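Fitis Tabletop Arm with Plodeline Gripper, Long-Term Review

Posted 2023-10-02

The Fitis is a servo-driven desktop arm sold as a kit, and the version reviewed here came with the Plodeline two-finger gripper already mounted. I bought it to run an unattended stacking routine with tagged cubes, as a test bed for grasp planning code. It has now completed 3,346 pick cycles, of which 2,193 were run before the fault covered in the second half of this review. The fault decides the rating, so readers who only want that part can skip the next two sections.

Assembly and wiring

Assembly took one long evening. The brackets line up, the screws are the right length, and the printed instructions have only one error, a swapped pair of servo IDs in the wrist step. Fitis has corrected it in the online copy.

Wiring is the weak part of the mechanical design. The servo leads are daisy-chained from joint to joint on the outside of the arm, and there are no channels or clips for them. Slack has to be left at every joint by guesswork. Too little and the connector takes the load at full reach – too much and the loop can catch on a bracket. The kit should include strain relief and does not.

The gripper cable is thicker than the servo leads and much stiffer. The manual shows it leaving the rear of the gripper and returning to the base with no fixing in between.

Accuracy and normal operation

With the supplied Keskin controller, motion is smooth at low and medium speed. At high speed the elbow overshoots slightly and settles late. Repeatability is good enough for cubes of this size. Tag detection is done on a separate computer and has no bearing on the arm itself, though I will note that reflections from a glossy table top cost me some detections until I turned the lamp.

Grip force is set as a percentage of servo torque. The factory value is 40, which holds a wooden cube securely if the fingers close on two flat, parallel faces. If the approach is off by a few degrees, the fingers close anyway and the controller reports a good grasp. There is no sensing in the fingertips. The only feedback is servo position and load, and a cube held askew produces nearly the same readings as one held square. My routine had to be changed to allow for this, and the same gap in sensing made the later fault harder to catch.

A tilted grasp is a nuisance during stacking. The lowest corner of the held cube arrives before the face does, and the arm then pushes down on the cube below through a single point.
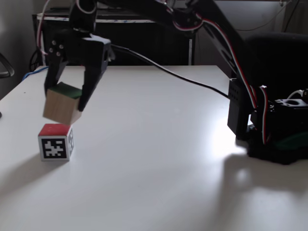

The fault

In August, at cycle 2,193, the arm failed to stop at its placing height. It kept driving downward with a cube in the gripper until the shoulder servo went into overload and cut out. With the shoulder unpowered, the upper arm dropped under its own weight. One finger was bent and the cube was dented. I was in the next room at the time.

The controller log was clear enough. The load reading on the shoulder had been frozen at 278 for several seconds before contact. The Keskin firmware reuses the last valid reading when a servo fails to answer, and it sets no warning flag when it does so. The contact check in the stacking routine was therefore comparing against a stale number. The missing answers came from an intermittent connector at the elbow, which I could reproduce by flexing the lead by hand.

Two separate problems, then: a lead that works loose, and firmware that hides it. The second is the serious one. A missed reply on a joint that carries load should halt motion and hold position. Dropping torque on overload is also a poor default for a vertical joint, and anyone with a hand under the arm would be hit by it.

Changes made since

I fitted a new finger, replaced the elbow lead and tied it down on both sides of the joint. In software I added the Tiltness watchdog, a small open package that timestamps every servo reply and stops the arm if one is late. It has tripped twice since then, both times on a real missed reply. I also fitted a stop button within reach of the chair, and I no longer leave the arm running with the room empty.

Fitis support answered within a week, sent the lead free of charge, and confirmed the firmware behavior. No fixed version has been released so far.

Rating

Mechanics: 4 out of 5
Wiring: 2 out of 5
Gripper: 3 out of 5
Controller and firmware: 1 out of 5

I would buy the arm again without the controller, if Fitis sold it that way. As supplied, it needs a watchdog before it is run unattended.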